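Inside a Workstation: The Parts and What They Do

A workstation is a desktop computer built for heavy jobs like drafting, video and big piles of data, and once the side panel is off it's a lot less mysterious than people expect. I wrote this entry for anyone who has signed up to strip one down with us and would like to know the names of things first (I sure didn't, my first time!).

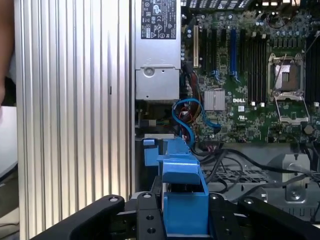
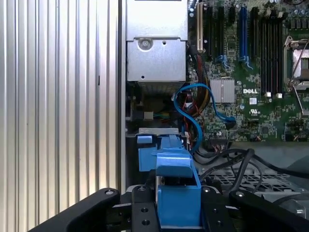 Kerport Repair Club, Hardware Section

Motherboard

The big green board is the motherboard, and everything else in the case plugs into it one way or another. Both pictures have a Dell board, and it's a busy one. When people ask me where to start learning a board, I tell them to ignore the tiny parts completely and look for the long slots. You can get your bearings from those in a minute or two.

Expansion slots

These take add-in cards: graphics, sound, network, whatever the owner needed. The pale one is plain old PCI, and I'm always happy to see it, as I still have a drawer of cards that fit nothing else. The black ones beside it and the blue one are a different family. PCI Express came along later, and its cards will not go into a PCI slot no matter how hard you lean on them. Gaëtan Fleury has leaned. Look for the little latch at the end of a slot before you pull a card, press it, and then lift straight up.

Memory slots

Memory goes into the long black slots, called DIMM slots, that run side by side with clips at their ends. A workstation usually has more of these than a home computer does, and modules often need to go in matched sets. Write down which module came from which slot. I use masking tape and a pencil, and Clotilde Lefèvre swears by egg cartons.

CPU socket

The processor sits in a socket under a metal frame, held down by a lever. The contacts inside are very easy to bend, so please keep fingers, screwdrivers and sleeves well away from an open one! Our spare socket covers are in the Grarkero tin on the top shelf.

Power supply

The power supply is the gray metal box. We take it out whole and never open it, even after it's been unplugged for days, and that goes for everybody. Read the label before ordering a replacement, and check the shape too, because workstation makers love an odd size.

Cooling

Ribbed or finned metal is there to give heat more surface to escape from. The second picture has a small finned heatsink on the chipset, right by the DELL lettering. Dust packs into fins like these, and a soft brush gets most of it out (go slowly, thin fins bend).

Sorting the parts

Boards go in the Rozīte crates and loose screws in the jar. The parts register was at 1,545 entries on 10/05/2025, and Elfriede Dreßler would like the slot types filled in for every board, including the old ones.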